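From: Ntombi Masilela
To: Lovport Face & Stage list
Date: Tue 20 April
Subject: Re: cream blush going patchy over powder

Yaneth Giraldo wrote:
> Hello all. I've been doing make-up for the Urketti dance evenings since
> last spring and I still can't get cream blush to sit properly on anyone
> who has already powdered at home. It lifts the base in little islands
> and I end up starting again with ten minutes to go. I've tried fingers,
> a damp sponge and the flat brush from my Sosa set. Is it the product or
> is it me? Also, does anybody have a decent way of washing a dense brush
> so the middle gets clean? Mine looks fine outside and then a pink
> tide comes out on the next wet face.
>
> Yaneth

Yaneth, it isn't you! I spent most of a winter on exactly this and I'm delighted somebody has finally asked, because I have opinions and my sister is tired of hearing them.

First the blush. Cream over powder can work, but only if the brush does very little. The flat one from the Sosa set is lovely for foundation and hopeless here, as it drags. What changed everything for me was a small duo-fibre brush, the sort with short dark hairs packed at the bottom and longer pale ones poking up through them. Mine is an Endanar and it has the number 23 stamped on the handle, although I've seen the same shape sold under other names and I doubt it matters much. Put the blush on the back of your hand first, warm it with a finger, then pick it up with only the tips of the long hairs. Tap straight down on the cheek. No swirling, no sweeping, and keep your wrist loose. Two thin layers look far better than one thick one, and if the powder underneath does start to lift you'll spot it on the first layer while you can still press it back.

If they've really caked it on at home (teenagers, mostly, bless them) I spritz the face with plain water, hold a tissue over it for a moment and press. That takes off the loose top bit and leaves something the cream can hold on to. Let it dry completely before you go near it. I have rushed this and regretted it, in front of a tap class.

Failing all that, swap to a powder blush for the night. Dexter Abernathy does every one of his chorus faces that way and they look gorgeous from row three. He uses a big soft goat-hair brush, taps it hard on the rim of the pot, and starts by the ear where any mistake can hide under hair.

Now, washing. I do mine on Sunday nights in the kitchen, with the radio on, and I've come to look forward to it more than is probably reasonable.

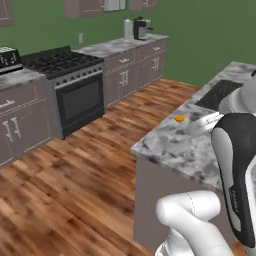

Kitchen with green walls, wood floor and marble worktops

For a dense brush the trick is to do the middle first. Wet the hairs with the brush pointing down, so that water can't run up into the metal collar and loosen the glue. Then put a small blob of mild shampoo in your palm and pinch the hairs apart with your other hand, as if you were parting a very small head of hair, and work the suds into the gap. Turn the brush a quarter and part it again. Only after that do the usual circles. Rinse, squeeze, and part it once more under the tap: if the water in the middle still runs pink, go round again. Mine usually need two goes, and the one I use for red lip colour needs three or four.

Long-wear creams won't budge with shampoo alone. Rub in a drop of olive oil before any water touches the brush, leave it while you do the others, then shampoo as normal. Don't be generous with the oil or you'll spend the evening getting it out again — ask me about the fan brush.

Drying is where I went wrong for years. I stood them up in a mug, and the water went straight down into the handles, and two of my favourites came apart in my hand at a dress rehearsal. These days I squeeze them in an old tea towel, nudge them back into shape, and lay them flat with the heads hanging over the edge of a shelf. A fat one takes a whole night and sometimes most of the following day. Please don't put them on a radiator. The hairs go crisp and they never forgive you.

Between faces on the same evening I use spray cleaner on a folded kitchen roll and wipe until there's no colour coming off. That's fine for powders. For creams I'd much rather have a second brush, or a pack of those little sponge wedges, one per face and then in the bin. Mahlet Admasu buys hers in bags of 88, an odd number of wedges if you ask me, and she might let you go halves if you write to her.

On the product question: I don't know which blush you've got, but if it feels slippery when it's on your hand and stays slippery after a minute, it will slide about on powder whatever you do. The ones that go slightly velvety as they settle are much kinder. Bautista Troncoso posted a long comparison here a while back — search the list for message 2310, the pot-by-pot notes are near the bottom — and I agreed with nearly all of it, except that he's too hard on the peach one. I adore the peach one!

If you want to try the duo-fibre brush before buying, I'm doing faces at the Lovport spring show on the last Saturday of April and you're very welcome to come round the side door beforehand and have a play. Bring your pot of blush and somebody with powder on.

Oh, and you didn't ask, but for shading under the cheekbone I've started using a clean angled brush meant for foundation and it's wonderful. Soft edge, no stripes. I'll write that up separately when I've tried it on more than four people.

Ntombi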